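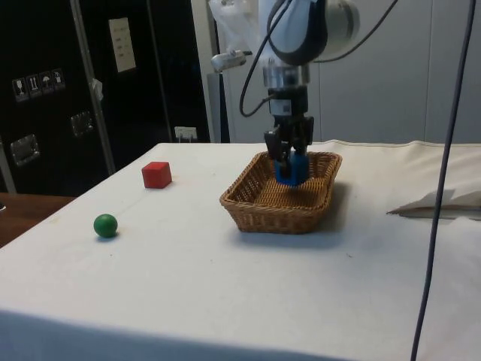 How Households in Ritton Keep Their Bread
Project report, second semester
Students: Mariann Fülöp and Lajos Medve

1. Introduction

In our group everybody had a different opinion about where bread should be kept. Mariann's family puts it in the refrigerator, Lajos keeps it in a paper bag on the shelf. We wanted to find out what people in Ritton do with their bread and how much of it they throw away. We also made a small test at home with one kind of loaf.

2. Method

We wrote a short questionnaire with 8 questions and gave it out in August in front of the Hokia bakery, with the permission of the owner. The bakery opens very early, so most of the answers were collected before nine in the morning. We received 100 sheets back. After we removed the ones which were not complete, 78 sheets remained, and all results below are from these.

For the home test we bought three loaves of the same white bread, baked on the same morning. One was kept in a paper bag, one in a plastic bag and one in the refrigerator, also in plastic. Each evening we cut one slice from each loaf, pressed it with a finger and tasted it. We wrote down the result in our own words — we did not have an instrument for measuring softness.

3. Results of the questionnaire

The plastic bag was the most common answer, and the paper bag came second. Older people often wrote that they wrap the bread in a kitchen towel, which we did not offer as a choice, so they added it by hand. Many families also freeze a half loaf. Those who freeze bread wrote more often that they throw away almost nothing.

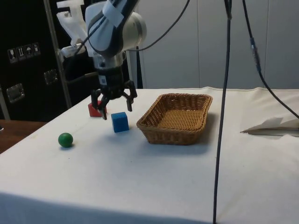

Which loaf became hard first in our home test?

The one in the refrigerator. It was already firm and crumbly on the second evening, although it had no mold until the end of the test. The loaf in the paper bag had the best crust on the first day but then dried out. The loaf in plastic stayed soft for the longest time, and its crust became like rubber.

4. Problems

We asked only people who were buying bread from a bakery, therefore the people who buy sliced bread in the Muvano supermarket are probably missing. Question 5 was not clear. Some people understood "throw away" also as giving old bread to chickens, and we could not separate these answers later.

The kitchen was warmer on the last two days of the test, and this could have an effect on the mold. We would repeat it in winter if there was time.

5. Work division

Mariann wrote the questionnaire and the introduction. Lajos did the home test and entered the answers into the table. The results were discussed together.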